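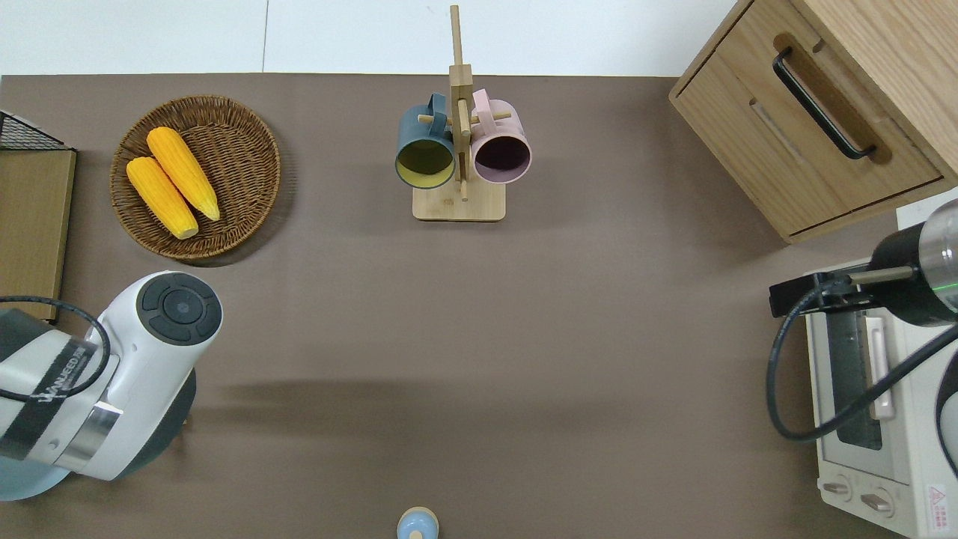

Chapter 6
What Does a Success Rate Measure?

Most papers on robot manipulation report one number before any other: the share of trials in which the robot did what it was asked. Corn moved from a basket, a mug taken off a peg, a drawer pulled open, a toaster oven door brought down. The number goes in the abstract, then in the talk, and before long it turns up in other people's related-work sections with its conditions stripped away. This chapter is about those conditions.

Our running case is the Plavo study, a tabletop project that trained a single policy for two arms on 2,143 demonstrations recorded by human operators. The policy takes in camera views and a short written instruction and puts out motions for both arms. The authors, led by Abdelghani Shehata, reported success on 71 percent of 863 test trials. They called the result "general household competence." We will keep the 71 percent and be very careful with the other three words.

6.1 The table as an argument

Look first at how such a bench is laid out. Basket, mug tree, wooden cabinet and toaster oven all stand toward the outside of the table, and the middle is left open. For an engineer this is plain good sense. Two arms that reach in from opposite sides need room to move without hitting each other or the furniture. For a reader of results, it is a set of choices that make some problems easier and leave others out.

Take the corn. Two yellow cobs in a shallow woven basket on a matte brown surface are about as easy to pick out by color as any food could be. A policy that has learned "go to the yellow patch" and a policy that has learned what corn is will behave the same way on this table. The test can't tell them apart. If the paper claims the second, it has to show a trial in which the first would fail, such as a lemon in the same basket, or the cobs set down on a yellow cloth. The Plavo paper had no such trial.

Mugs are a better test, and they are where the Plavo policy did worst. A mug hanging by its handle has to be lifted and drawn clear of the peg, and when two mugs hang nearly touching, a clumsy grasp on one disturbs the other. The instruction also has to pick out one of the two. A teal mug with a yellow interior invites the question of what "the yellow mug" should mean, and whether the robot's answer ought to be scored at all. We return to this in Section 6.4.

6.2 Who decides that a trial succeeded?

In the Plavo study the answer was one person, seated at the bench, who also reset the objects between trials. Said Abdel Hamid, reviewing the trial videos later for the Sedgwick replication, applied the written rule to the same recordings and disagreed with the original score often enough to publish a separate table. Few of the disputes were about plain failures. They were about drawers left a finger's width short of closed, corn that ended up half over the rim of the basket, and an oven door that opened on the third try after the operator had paused the clock.

None of this is fraud, and students should resist the urge to call it that. A person who has spent months on a system sees what it was trying to do. That is exactly why the same person should not be the only judge.

6.3 Counting trials that are not separate

The figure of 863 trials sounds large. Before relying on it, ask how many different starting layouts stand behind it. If the reset consists of putting every object back on a taped mark, then the trials repeat one experiment many times. They tell us a good deal about how steady the policy is on that layout and very little about how it would do in a kitchen. Error bars computed as if each trial were a fresh draw will come out much too narrow.

The same caution applies to the training set. Demonstrations recorded in a single long session by one operator share lighting, object positions and habits of the hand. Someone who always takes the upper cob first has taught the policy an order that appears nowhere in the instructions.

Before reading on, write down your own answers to the following. Keep them, as you will need them for the exercises.

1. Which change to the Plavo table would you expect to lower the success rate most, and which would leave it untouched?

2. Suppose the cabinet and the oven traded places. Would you count the new trials together with the old ones?

3. What would you need to see before you accepted the word "household"?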